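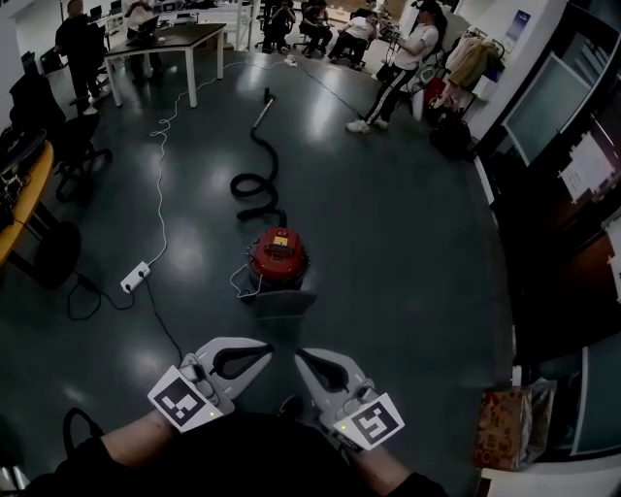
Product labels should state the replacement cycle of the part that fails first

Jul 31, 2018

Household goods are sold on the expected life of the whole article. A kettle is rated for a number of years, a suitcase for a number of trips. The figure is usually derived from the strongest component, or from an average across components, and is of limited use to the buyer. An article leaves service when its weakest part leaves service, unless that part can be obtained and fitted at a reasonable cost.

The case I know best is the pressure cooker. The body is pressed metal and will last for decades under normal use. The gasket is a molded ring that hardens with heat. On the Marchal cooker in my own kitchen the gasket lasted 13 months. The printed warranty covers the body for 5 years and does not mention the gasket except to exclude it. A replacement exists, but it is listed under a part number that appears nowhere on the cooker, the lid, or the manual. I found it by measuring the old ring and comparing the result with a dealer's table.

Aparecida Guimarães, who ran a repair counter in Istley before she retired, kept a ledger of rejected repairs. By her account, almost 200 articles were turned away in one year for want of a part costing less than the customer's bus fare. Most were in good order otherwise. The ledger was kept for tax purposes and was never meant as a survey, so I would not put much weight on the total. The pattern agrees with what other repairers report.

The usual objection is that a label of this kind would be complicated. I do not think it would be. Three entries are enough: the name of the part expected to fail first, the number of uses or months before replacement, and the part number. All three are already known to the manufacturer, who must order the parts and who tests them before sale. 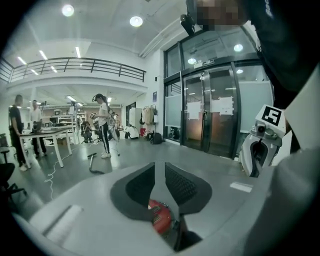
A second objection concerns liability. Hostard, which makes garden pumps, has argued in its trade newsletter that a stated replacement interval would be read as a guarantee. The concern is fair but can be met with wording. A stated interval is a service figure, in the same class as an oil change. It also need not cover every part. Where a tool closes on its work with a pair of pads, and the inner faces are a mesh-textured surface, the entry would name the pads and leave the housing out. The buyer can judge the housing without help.

Sandamali Mridha has proposed a stricter version, under which the part must remain on sale for the full warranty period of the article. I support the aim but would not begin there. Stocking rules are hard to enforce against importers, and small firms would carry most of the cost. A label can be checked by anyone holding the box.

The nearest working example is the Olleck range of vacuum cleaners, which carries the belt number on the underside, molded into the plastic. It takes up 2 inches. The interval is missing, but the number alone removes most of the difficulty. The same should be required of gaskets, filters, belts, and seals in any article sold with a warranty longer than one year.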